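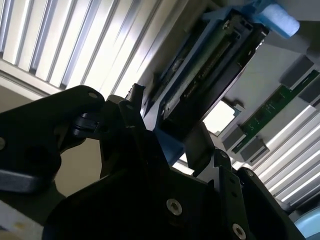 Does a store loyalty card save you money?
For most shoppers it saves a little on a few items and costs a little on the rest, and the receipt only tells you about the first part.

Okay. That's the short version, and anybody who came for the short version can go get coffee. The rest is how I got there and where I think I might be wrong.

Speaker notes, consumer evening, August. Slow down on the receipt part. Last time I rushed it and half the questions afterward were about things I'd skipped.

Opening

Start with the line at the bottom of the slip. "You saved." Everybody has seen it. Ask for hands: who looks at it before leaving the store? Then ask who has ever checked it against anything. Wait. Let it get a bit uncomfortable.

The word "saved" needs a comparison. Saved compared to what? Compared to the shelf price for people without a card. And who sets that price? The same store that hands out the card. If I sell lemonade for two dollars and announce that members pay one-fifty, I haven't told you whether one-fifty is a good price for lemonade. I've told you I own a marker.

I'm not claiming every card price is fake. Some are plainly good. My complaint is that the slip can't tell you which ones, and it's laid out as though it could.

What I did

I kept my own receipts. One household, two adults, a cat with expensive taste. I shopped mostly at Valderrama, which has the card, and Plutitz, which doesn't and makes a big deal of not having one. Over the whole stretch I ended up with 167 receipts and 2,816 lines, a line being one product on one slip. I typed them in myself. Don't do this. If you must, do it weekly.

Then I went back through and looked for the same product, same size, at both stores. Store brands I left out, which is a big hole in the thing, and I'll come back to it.

Say clearly: this is one kitchen. I can't tell you what happens in yours. When somebody stands up with a chart of what "the average family" saves, ask them the same question you're about to ask me.

What I found, such as it is

Card prices at Valderrama were lower than the ordinary Plutitz price on coffee, laundry soap, and frozen pizza, pretty reliably. These are the things on the front of the flyer. Fine, credit where it's due.

On canned tomatoes, rice, onions, oats, and cooking oil, the Valderrama price was usually higher, card or no card. Those hardly ever got a card price at all, so they never appeared in the "you saved" total. They just sat there on the slip looking normal.

(Pause here. This is the part people write down.)

The total at the bottom adds up only the good news. There's no line for "you paid more than you would have across the street," and I don't expect a store to print one. But then let's stop treating the number as a measurement. It's an ad that comes with your groceries.

The case that annoyed me most was a dishwasher tablet, Velness, the big box. Card price, bright tag, a healthy discount on the slip. I had an older slip for the same box, same store, and the price without a card had gone up between the two. The card price on the new slip was the old regular price. I can't prove why that happened. Prices go up for boring reasons, soap included. I only note that the slip called it a saving and my bank account didn't notice one.

Don't get carried away here. One box. Somebody in the back will say so, and they'll be right.

Points

People love points more than discounts, and I understand it, because points feel like finding money in a coat. At Valderrama you get 100 points for filling a basket above a certain amount, and I've been asked many times what they're worth. My answer is: worth when? The exchange rate changed while I was collecting. Points earned under the old rate got paid out under the new one. It was in the terms. I had agreed to the terms, apparently while standing in line with a melon.

Questions to put to any points scheme, read these slowly:

Can the store change what a point buys after you've earned it?
Do points run out?
Can you spend them on anything, or only on the stuff they want to move?
Did you ever put something in the cart to reach the next level?

That last one got me. I went through my slips looking for the odd item at the end, the pack of batteries, the second jar of olives. I found more of them than I'd like to say in public. I still have the olives.

What they get

Now the data part. I want to be careful, because talks like this tend to go dark and dramatic at this point and the audience enjoys it a little too much.

A card ties your purchases together. Without it the store has a pile of slips; with it the store has a shopper. Unine, the company that runs the app for Valderrama, says in its privacy text that purchase history is used for "relevant offers." I asked for my own file. It came, to be fair, and it was quick. Most of it was dull. There was a field that put me in a group, and the group had a code with no explanation. I wrote back asking what the code meant and got a nice message about how much they value my trust.

So do they charge me more because of the code? I don't know. I've seen people claim this flatly, and when I ask how they know, it gets foggy. I had a neighbor with the same app buy the same three things on the same morning and the shelf prices matched. The coupons didn't. Hers were better. She shops there less, so maybe they were trying to win her back. Maybe it was chance. Two people is no test of anything.

What I'll stand behind is smaller: coupons differ from person to person, you can't see anybody else's, and so "a great offer, just for you" is a thing you have no way to check.

The other side

Be fair for two minutes. Set the timer if needed.

If you have one store within reach and it has a card, take the card. You're paying the no-card price otherwise and gaining nothing except a good feeling.

If you stock up only on the card items and buy everything else somewhere cheaper, you probably come out ahead. I managed this for nearly a month. It meant two trips, gas, and an argument about freezer space. Put a price on your own Saturday-type chores before you call that winning.

And the store brand problem, as promised. Valderrama's own brand is decent and cheap, and I left it out since there was nothing matching to compare it with. A person who buys mostly store brand could get a whole different answer from mine. I think the answer would be kinder to Valderrama. I haven't done the work.

Also, stores without cards aren't saints. Plutitz puts "no card, no tricks" on its bags, and then moves the expensive pasta to eye level like everyone else. Not having a card is a selling point too.

What to do at home

Keep it small or nobody does it. Pick 10 things you buy all the time. Write down the size and what you paid, card price if there was one. Next time you're in another store, look at those same things and nothing else. Use the price per pound or per quart, which is on the tag in small print, and check that both tags use the same unit. They often don't.

Do that a few times and you'll know more about your own groceries than the bottom of the slip will ever tell you. You may find the card is worth it. Then keep it, and send me the list, I'd like to see it.

Cover the "you saved" line with your thumb when you read the slip. It sounds silly. It helps.

Likely questions

"Isn't this all pennies?" For some people, yes. For the woman who came up to me after the last one with her slips in a freezer bag, no. Let people decide for themselves which they are.

"Should they be banned?" I'd settle for a rule that the no-card price has to be one people paid recently in decent numbers. I'm not sure how you'd enforce it — ask me something easier.

"Do you still have the card?" Yes. It's on my keys. I buy coffee there.

If time is short, drop the neighbor and the pasta. Keep the dishwasher box. Handouts are by the door, blank price sheets, two to a page, cut them before people come in.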